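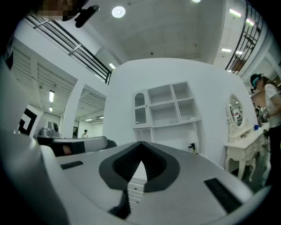 What should a guest room contain before the first guest arrives? A place to sit, a place to set things down, a mirror with good light, and enough open storage that a visitor does not have to live out of a suitcase.

**Speaker notes -- Furnishing the White Rooms at Prudine House**
Session two, after the coffee break

**Opening (keep to two minutes)**

Thank the hosts at the Usitz Center. Remind the audience that the first session dealt with the building and that this one deals only with furniture. Questions are welcome at the end of each part.

Prudine House has 14 guest rooms. Before the refurbishment, each had been furnished at a different time, and very little matched. The trustees asked for one color throughout and set a limit of 500 dollars per room for storage pieces. Mirrors and dressing tables were budgeted separately. State this early, as the question of cost is always raised.

**Part one: why white**

White was selected for practical purposes. A chipped corner can be touched up from the same can of paint in every room, and a cabinet may be moved from one floor to another without looking out of place. The rooms facing the courtyard receive little sun after midday, and the pale furniture helps them considerably.

Acknowledge the objection. White shows every mark. The housekeeping schedule was revised to allow for this, and the shelves are now wiped at each change of guest. Dark scuffs near the floor remain a problem, and we have no complete answer to them.

**Part two: the shelving**

Pause here and let the audience look at the shelving on the screen.

The unit combines two kinds of storage. On the left is a tall, narrow cabinet with a glass door. The window at the top is arched, and a scalloped band trims it. Beside the cabinet are four open square cubbies, two over two.

Points to make:

- Closed storage suits items the house wishes to keep in place, such as spare glasses and the information binder.
- Open cubbies suit items the guest brings. Visitors tend to use a shelf they can see into and to forget a drawer.
- The decorative trim was debated at length. Plain doors would have been easier to dust. The arched window was kept for its resemblance to the windows on the front stair.
- Leave the cubbies partly unfilled. A shelf that has been fully dressed with ornaments is of no use to anyone unpacking.

If asked about baskets: we tried them in two rooms during November and withdrew them. They took up most of the depth, and guests placed them on the floor.

**Part three: the curved wall**

Many in the audience will be working with older buildings and straight walls, so this part may be shortened.

The shelving is mounted on a curved white partition. Curved walls are attractive and difficult to furnish. A deep piece with a flat back will stand away from the curve at its edges, and dust collects behind it. The Setiawan workshop advised us to fix the shelving to the wall and to keep large freestanding furniture to one side of it. We have followed that advice wherever a partition of this type was built.

Mention that the fixing points should be agreed before the wall is painted. In three rooms they were not, and the repainting delayed us -- an avoidable expense.

**Part four: the dressing table**

The vanity to the right of the partition is the most ornate piece in the plan. It has carved cabriole legs and a decorative drawer front, and the oval mirror on top sits in a scrolled white frame.

Explain the term *cabriole* for those who have not met it: a leg that curves outward at the top and inward lower down. Carved legs need a soft brush. A damp cloth leaves residue in the grooves, and over time the paint yellows there.

On mirrors, give the following guidance:

- Sit at the table before settling its position. What the glass reflects is part of the room.
- Place the mirror where it will pick up shelving and some color. In an all-white room this is of real benefit.
- Avoid facing it directly toward the bed.

The dressing table was priced at 789 dollars from Tosar, including the mirror. Delivery was extra. Do not quote the delivery charge, as it varied by floor.

**Closing remarks**

The house set aside 2,000 dollars for repairs to furniture in the first year. Most of the spending so far has gone to drawer runners and one replacement mirror. The paint has held up better than expected, except on the lower edges already mentioned.

Copies of the room checklist are on the table by the door. The afternoon session on textiles begins at 2:15 in the same hall.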